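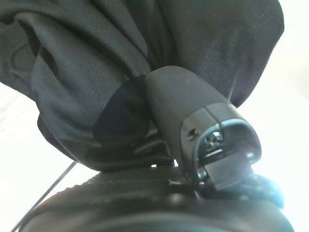

Sillunow Equipment Support
Ticket: Wrist camera exposure and grip loss on dark fabric
Opened: 31/01/2025
Status: Pending site confirmation
Equipment under comparison: Prolby two-finger gripper, Denine two-finger gripper

Reported issue
The site reports that the Prolby gripper releases heavy cloth during the lift. The Denine gripper, run on the same arm with the same controller settings, completes the lift but closes more slowly. The site also reports that the wrist camera loses background detail when dark gray fabric fills most of the view.

Step 1. Grip force was raised from 30 to 45 percent on the Prolby unit. Releases became less frequent but did not stop.

Step 2. Automatic exposure was turned off and the shutter fixed at 3000 microseconds. The white areas on either side of the cloth remained washed out. Folds and the fingertip could be told apart from each other, and the site accepted this as adequate for grasp checks.

Step 3. The camera rate was reduced from 60 to 30 frames per second. No change in grip behavior was recorded, and the rate was restored.

Step 4. The controller log showed the lift command being issued before the Prolby unit reported closure. The Denine profile includes a closure wait. The Prolby profile does not.

Action required
The site is requested to load the revised Prolby profile, repeat the lift test with both grippers at 45 percent force, and attach the controller logs to this ticket. Exposure settings should remain fixed until the test has been completed.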